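Indoor Air and Plant Care in Shared Buildings: An Interview with Lindiwe Naidoo

Lindiwe Naidoo has managed interior planting for the Perevthorpe district offices since the program began with a single lobby. It now covers 254 planters across the Hirno and Kellis buildings, and a third site is under review.

Ms. Naidoo said that most losses in the first winter came from overwatering. "Staff were kind to the plants and watered them every day," she said. "The roots had no air." Watering is now assigned to one person on each floor, and the schedule is reduced every December, when growth slows.
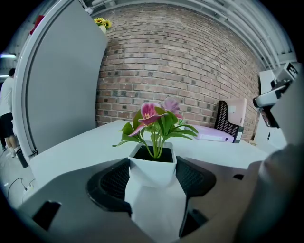

Artificial plant in a white, faceted pot.

The district also permits artificial plants in rooms without windows. Ms. Naidoo supports the policy, with one reservation. "They need dusting," she said. "People forget that they need any care at all."

The annual budget stands at $2000, of which $713 was spent last year on soil and replacement pots. Asked whether the public might share in the work, she pointed to the cuttings table in the Kellis lobby, where visitors may take a rooted stem home. "Pothos and spider plants go first," she said. "The ferns wait a little longer — they have a reputation."

Requests for new planters may be submitted at the Hirno front desk.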